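Making the Bed So the Pillows Stay Put

A bed with flat, twisted pillows looks unmade no matter how well the sheets are tucked. Do the pillows last, after the top sheet and blanket are on and smooth.

Start by taking every pillow off the bed. Pull the fitted sheet tight at the head end first, where it tends to ride up, and then work down the sides. Brush the mattress off with your hand while it is clear.

If you are changing cases, turn the clean one inside out and put your arms in up to the closed corners. Take hold of the pillow's corners through the fabric and shake the case down over it. The corners fill on the first try this way, and you don't have to hold anything under your chin. Pinch the closed end once the case is on. If you feel empty cloth, reach in and push the filling into the point.

Set the back pillow first, standing up against the headboard with the open end of the case facing away from the door. Then pick up the front one by a top corner, get your other hand under it, and squeeze and turn it a few times before you set it down. 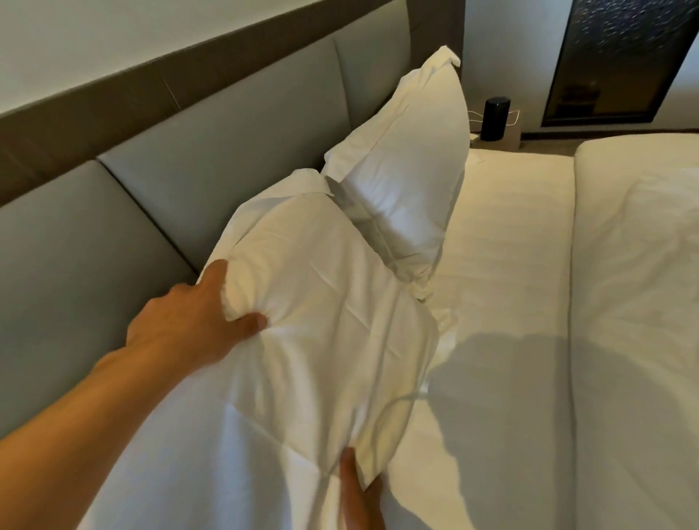 BEDROOM: PILLOWS AND HEADBOARDS

White cases show every crease. A quick pull on opposite corners takes out most of them, and a light mist of water from a spray bottle handles the rest. Let the case dry before you lean anything on it.

A corner that sticks up in a peak usually has no filling in it. Fold it back behind the pillow or tuck it down inside the case. If there is a lot of spare cloth at the open end, the case is too big for the pillow. Fold the extra in flat, like the end of an envelope.

Padded headboards collect dust in the seams. Use the narrow vacuum attachment on low and run it along each seam from the top down, so that what falls lands on a part you haven't done yet. Do this on sheet-changing day, before the clean sheets go on. For a mark on pale fabric, blot with a barely damp white cloth. Don't rub, and try it on the back first. Check the care tag too. Some fabrics spot with plain water.

Wipe any trim with a dry cloth. Long light scratches along the top often come from rings and watches, so take them off before you make the bed.

Feather pillows can be shaken hard. Foam ones can't, and solid foam should never go in the washer. Most polyester pillows can be washed two at a time to balance the load. Dry them on low and stop halfway to break up lumps by hand.

Reader tip from Athina Papadakis: sew a short piece of colored thread inside the hem of each case so you can tell the standard size from the queen without unfolding it.

Next: Storing Spare Blankets
Last updated 24th June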